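Zipper bags for veg keep popping open in the crisper. Worth using or not?

Posted in August by Vilho Kuusisto, Hiltdale

I do one big shop a fortnight and have been putting fruit and veg into clear plastic zipper bags when I get home. The idea was that I could see what I had and stop buying a third bunch of celery. It works for the seeing part. The trouble is that the bags won't stay shut. I run my thumb along the strip, it feels closed, and by the next morning one end has come open and the celery has gone soft. The other problem is water. If I do get one to seal properly there are drops all over the inside after a day, and I lost a whole lot of spinach that way.

I paid $4 for the last box so they aren't the very cheapest. The fridge is an older one with 2 crispers, one of them has a humidity lever that doesn't seem to do much. I have no room for hard containers. Am I closing them wrong, or should I give up and go back to the paper bags from the shop?

Lappalainen
Posted 7:40 pm

Buy better bags. We have had the same ones for years.

Stakura
Posted 8:15 pm

Two separate things going on there, so I'll take them one at a time.

The seal. Most of the time a bag opens again because it's too full. If the plastic is stretched tight over an apple right under the zip, the strip gets pulled apart every time the drawer moves. Leave a hand's width of empty bag at the top. Then start at one corner and pinch along between finger and thumb, pressing from both sides. Running one thumb along it on the bench misses bits. Go over the two ends a second time, they are where it usually lets go. Check for grit in the track too. A bit of dirt off a carrot will hold it open and you won't see it. Rinse the track under the tap and let it dry before you use the bag again.

The water. Vegetables keep giving off moisture in the fridge and in a sealed bag it has nowhere to go. Dry everything before it goes in. For spinach and other leaves, put a folded paper towel in the bag and change it when it feels damp. Celery I wrap in foil, no bag at all, and it stays crisp a lot longer.

Don't mix everything in together either.
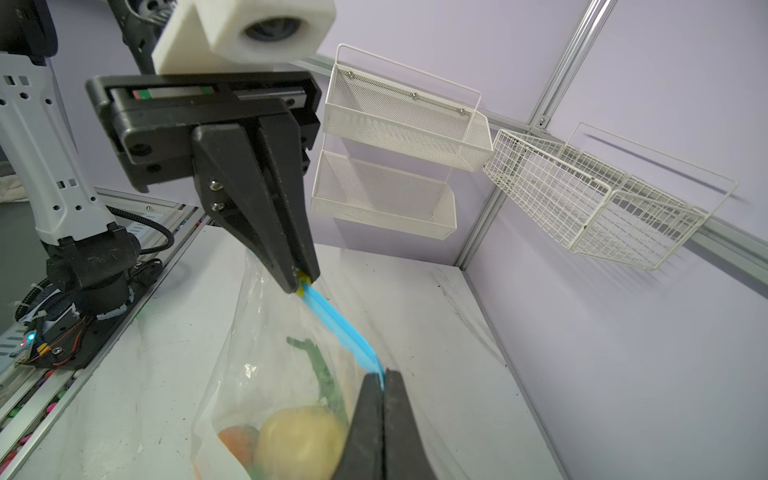

Apples give off a gas that turns greens yellow, so they get their own bag or go in a bowl. Onions shouldn't be in plastic in the first place. They want to be somewhere dark and dry with air around them, and away from the potatoes. Oranges and mandarins are fine loose in the drawer. If you have to bag them, leave the zip open at one end.

If you only have the one lever, set that drawer to high for leaves, carrots and broccoli, and use the other one for fruit. Give it a couple of days before you decide it does nothing.

Lotness
Posted 9:50 pm

Agree with most of the above, except that I don't seal any of mine. I punch a few holes in each bag with a skewer and close the top loosely. You get less water and it doesn't matter if the zip is worn out. Mushrooms are the exception, they go in paper.

I wash the bags inside out in warm water and stand them over a wooden spoon to dry. Any that have had raw meat in them go in the bin.

Vilho Kuusisto
Posted 10:20 pm

Thanks all. I was filling them right to the top, so I'll start there. Will try the foil on the celery. The onions have been in with the apples the whole time, they are coming out tonight.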